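Home | About us | Workshop | Build log | Contact

About Hirnstead Workshop

Hirnstead Workshop is a shared workshop for people who build robots and small automation at their own expense. Members rent bench space by the month and keep their projects on site. The main long-running project is Skurnar, a gripper-equipped arm intended for handling soft household goods.

Skurnar was begun in a spare bedroom by Sosina Asfaw and moved to Hirnstead when the base outgrew the desk. The controller is the third design. The first two were abandoned over noise on the encoder lines, and the present one uses screened cable throughout. A build budget of 3,000 pounds was set at the start; spending to date stands at 2,570, most of it on motors and bearings.

Rigid objects were dealt with early. Current work concerns items that bend, fold or have loose parts: binders, plastic sleeves, straps, snap fasteners. Finger force is limited in software, and the limit is set separately for each class of object.

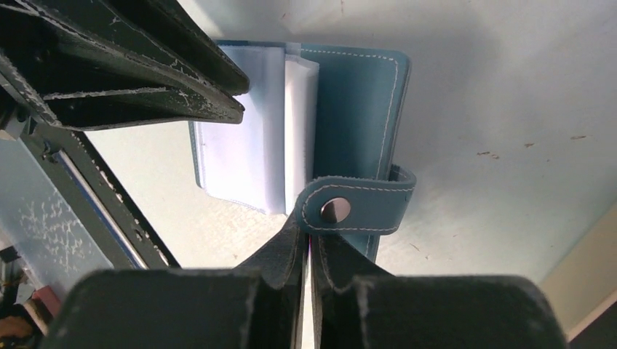

Gorazd Todorova would have preferred force sensing at the fingertips from the first version, and argues that motor current is a poor substitute on leather or thin plastic, where friction in the gearbox hides most of the signal. The point is accepted. A fingertip sensor board, Tilahun, is being laid out and will be fitted when the wiring through the wrist has been redone.

All grasp attempts are logged with the commanded force, motor current and joint positions. The log held 3,925 entries at the end of September. Members may copy it for their own work.

The workshop has 4 benches, a pillar drill, a small lathe and a soldering area. New members are shown the isolators and the emergency stop circuit before using any powered arm. Bench bookings are taken by email.

Recent items
Screened cable: what we changed
Stesenitz gearbox, strip-down notes
Tilahun board, first layout
Bench rules, revised

Contact | © Hirnstead Workshop | Back to top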